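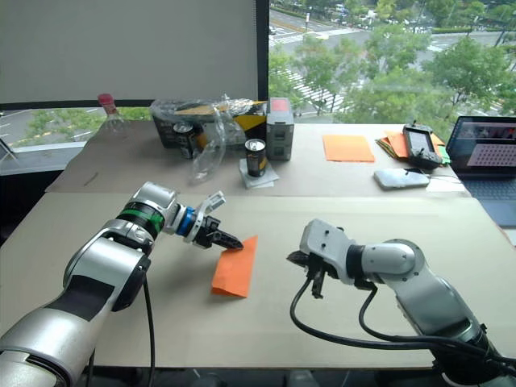 Orange paper on the work table at our Butdale room.

About Sasero

Sasero is a small paper workshop and school in Butdale. We began in August with one table and a box of colored sheets, and today we have 2 rooms and 93 members on our list. Every course is for beginners, children from eight years are welcome together with an adult.

We teach folding, simple bookbinding and gift wrapping. The first lesson is always done with a single sheet, usually in a strong color – the crease is easier to see. After this you learn the four basic folds and make your first small box.

In our storage we keep 1,000 sheets in many sizes. Most come from Zudar, and the thicker card is from Stöckli. You may buy single sheets before or after the class, and the leftover pieces are free to take.

Please leave coats and bags at the entrance. For course dates and prices, see the page Courses, or write to us in English or German.

Page updated Oct 23, 2020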